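Contents | Previous chapter | Next chapter | Glossary | Index

Chapter 13
Faster Than What?

Most people who buy a computer have no way of checking what they were told about it. They can see whether it turns on. They can tell, after a week, whether it annoys them less than the old one did. But the claim that sold it to them was a number, and the number was produced somewhere else, on a different machine, by someone who wanted the sale.

This chapter is about such numbers. It uses desktop computers for its main case, and you need no technical knowledge to follow it. The same questions can be put to a washing machine, a furnace or a cold remedy.

13.1 A brochure

In May the Lirimo company offered a new line of desktop computers to schools. The brochure said the new model was "up to 44 per cent faster". It cost $2000. A school board in Lalton was asked to replace every machine in its libraries, and the brochure was the main piece of evidence put in front of it.

Start with the words "up to". They set a ceiling and no floor. A machine that is 44 per cent faster at one task, and no better at anything else, satisfies the sentence. So does a machine that is slower at everything else. You may think no company would stoop to that. Maybe not, but the sentence would let it, and what you are reading is the sentence.

Next, "faster". Suppose the old machine took 156 seconds to finish a job. If the new one does 44 per cent more work in each second, it finishes the same job in 108 seconds. If it takes 44 per cent less time, it finishes in 87. Both readings turn up in advertising, often in the same advertisement. The brochure did not say which it meant, and the buyer who guessed wrong was out by 21 seconds on every job.

Last, faster than what? A footnote on the back page gave the comparison: a Coltora machine with less memory and an older hard drive. Few of the libraries in Lalton owned one. The footnote was set in type so small that it is fair to wonder who it was for.

13.2 The part and the whole

There is a deeper trouble with the claim. When Lirimo was pressed, it said the figure came from a test of the processor. A processor is one component among several. It sits on a board, the board goes in a case, and the case also has to hold a power supply and whatever else the maker put in or left out. A person waiting for a library catalogue to load is waiting on all of it, plus the network, plus a server in another building.

Testing a part alone is reasonable if you want to know about the part. Engineers do it for good cause: with everything else held steady, a difference in the result can be pinned on the thing that changed. The mistake comes when the result is carried over to the whole without a word. If the processor accounts for a tenth of the wait, then even a wonderful processor can save no more than a tenth of the wait.
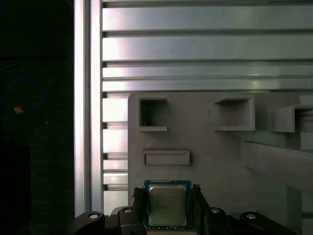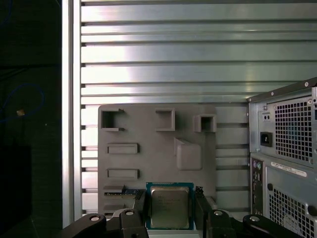
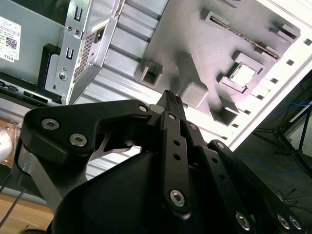
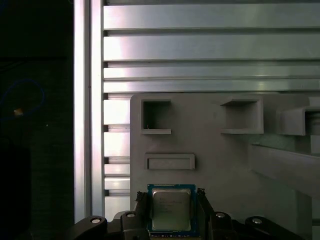 One teacher who read this chapter in draft objected that it was unfair to sellers, who have to say something short, and that a buyer who wants the long version can always ask for it. She added that her own students "already believe nothing, and it hasn't made them any harder to fool".

The second point deserves an answer. Doubting everything is as lazy as swallowing everything, and it takes even less time. A student who says "they're all lying" has not found out whether the Lirimo figure was measured or made up, and those are different problems. As far as anyone could tell, it was measured. It was an honest result from a narrow test -- then printed where it would be taken for something broader.

As for asking, the Lalton board did ask. It got a longer brochure.

13.3 Who did the measuring?

The longer brochure leaned on a report from Aigner, described as an independent test lab. Independent of whom? Lirimo had paid for the report, chosen the tests and supplied the machines. None of this proves that the results were wrong. A paid lab may do careful work, and an unpaid one may be sloppy. But the arrangement gave Lirimo several chances to steer the outcome before a single test was run, and the report did not say how many other tests had been tried and dropped.

That silence is common. A seller who runs a dozen tests and prints the best one has told you the truth about one test. You will meet this problem again in the next chapter, under the heading of selective reporting, where the stakes are medical and the footnotes are longer.

Before you read on

Find an advertisement that contains a percentage. Write down what was measured, what it was compared with, and who paid. Where the advertisement doesn't say, leave the line blank. Do not fill it in with what seems likely. Bring the page to class with its blanks, as the exercises in 13.4 depend on them.

Back to top | Corrections and permissions: write to the publisher | Text revised 8 November 2022. All rights reserved.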